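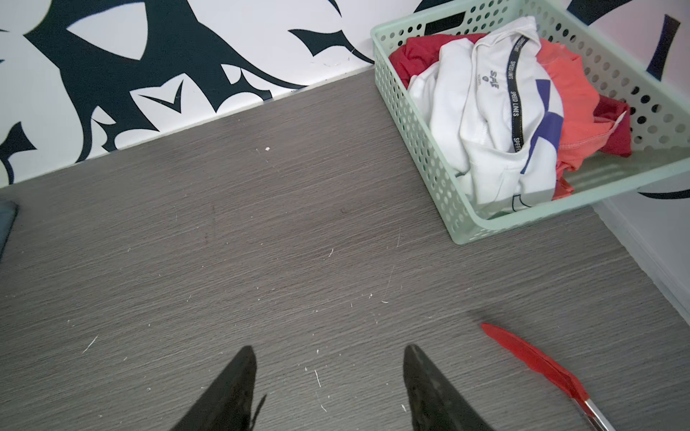

Pale green plastic basket against a black-and-white wall.

Fernance to change textile drop-off rules

The town of Fernance will accept worn clothing and household linen at its Mider Road recycling depot from April, under a revised sorting schedule. Until now the depot took only items fit for resale. Torn or stained cotton and wool went out with general waste – 479 tons of it last year, according to the public works office.
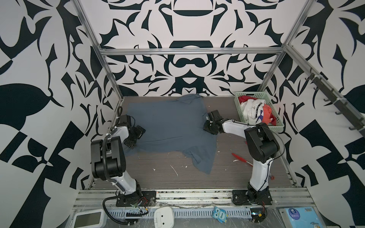 Shoes, pillows and carpet remain excluded. Items must be dry and bagged, with a limit of 44 pounds per household per visit. Material that cannot be resold will be baled and sent to Peixoto, a fiber processor, at a cost to the town of $65 per ton.

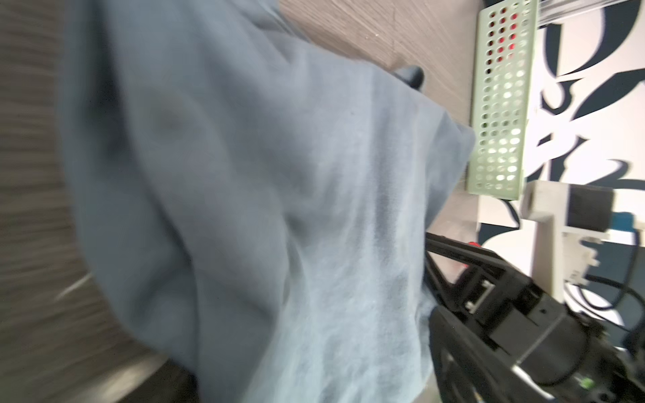 FERNANCE, April

Depot manager Aino Salminen said a notice would be mailed to all 3442 households on the collection register. The fee schedule for commercial users is still under review – a draft is due before the summer. The depot opens at 8 a.m. and closes at 4 p.m.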